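Prandari two-finger grippers, after a month of laundry
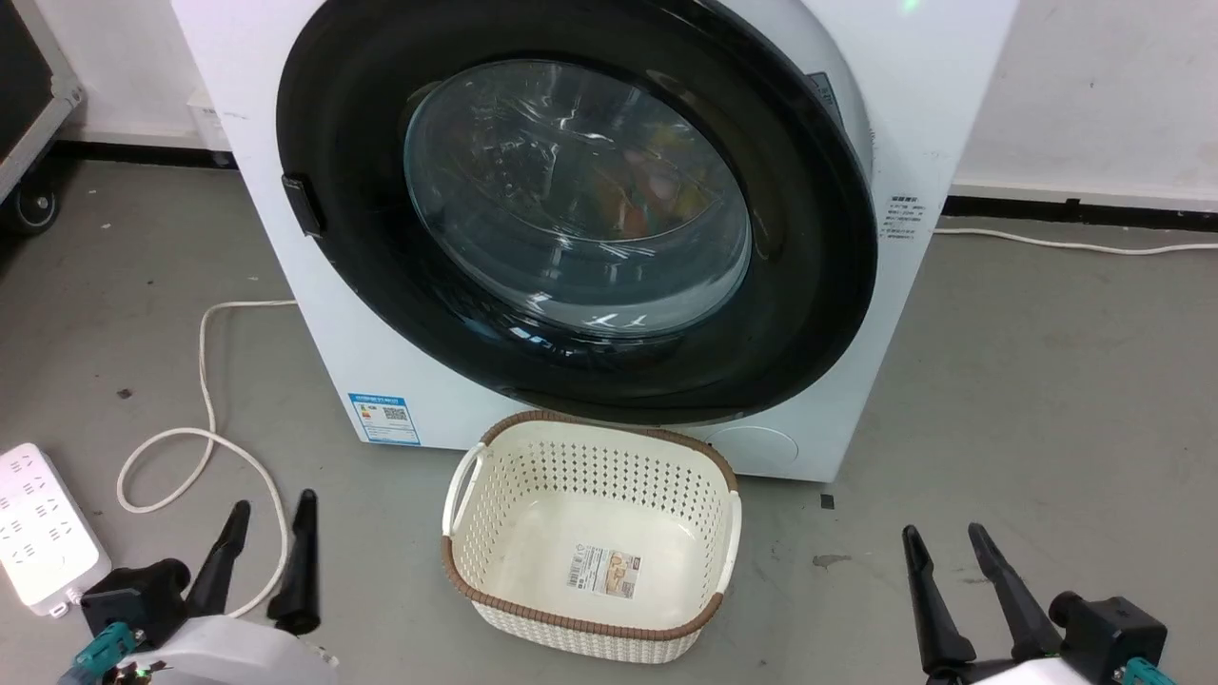

I bought the Prandari pair to replace my old Cluden set, and at 332 dollars for both I wasn't expecting miracles, but oh, I've grown fond of them! The black fingers spread nice and wide, and they're slim enough at the tip that I'd trust them around the handles on a basket like my cream one. Each arm has its own camera sitting right beside the fingers, which I like much better than the single overhead view I had with the Cluden. My one grumble is the manual (104 pages, and calibration is hiding near the back). Four stars out of 5 from me.

Florence Zacharias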